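# Storing and Discarding Medicines at Home

Most household drug problems start with storage. Tablets are kept where they are convenient, labels wear off, and leftovers from a finished prescription stay in a drawer for years. The notes below cover a normal home supply: prescription pain relief, sedatives, over-the-counter tablets and liquids.

## Location

Do not use the bathroom cabinet. Steam from the shower gets into caps that are not fully closed and softens uncoated tablets. The cupboard over the stove is no better. A bedroom closet shelf on an inside wall works well, above the reach of children.

Controlled medicines go in a locking box. A steel cash box with a keyed lock is adequate if it is screwed to the shelf through the base from the inside. Use two screws with wide washers. Combination locks are acceptable if the factory code has been changed. Keep the spare key outside the room.

## Counting and logging

Tape an index card inside the lid. Write the drug name, strength, date opened and number of tablets, then subtract each time the bottle is used. Nghĩa Đào, who wrote the first version of this page, used a pencil for the running count and ink for everything else. It keeps the card readable when a figure has to be corrected.

If the bottle and the card disagree, count again on a clean plate before changing anything. A difference that remains after the second count should be raised with the people in the house and, for opioids, with the pharmacist.
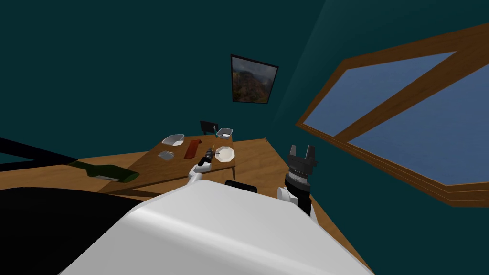 Recount every 7 days while the prescription is in use. Once it is finished, the remainder should leave the house, and the card can be thrown away with it.

## Labels

Leave tablets in the original bottle. Weekly organizers are fine for daily medicines but most have no child-resistant catch, so fill one week only and store the organizer in the same box. Clear packing tape over the pharmacy label stops the print from rubbing off. Do not cover the expiration date with a second label.

## Disposal

1. Check for a drop box at the pharmacy or police station. This is the first choice for all controlled drugs.
2. Ask the pharmacy for a prepaid mail-back envelope if the drop box is too far away.
3. If neither is available, read the leaflet. A short list of medicines may be flushed. Everything else goes in the trash, mixed with used coffee grounds or cat litter in a sealed bag.
4. Black out the name and prescription number before recycling the bottle.

Do not crush tablets or open capsules for the trash method. Used patches still hold medicine. Fold them in half, sticky sides together, and follow the leaflet.

## Naloxone

Any home with opioids in it should also have naloxone nasal spray. Keep it at room temperature, outside the locked box, in a place everyone in the house knows. Do not test the spray, as each device holds a single dose. Write the expiration month on the outside of the carton in marker and check it in July, along with the smoke alarm batteries.

Corrections to the disposal section are by Marcelino Robles.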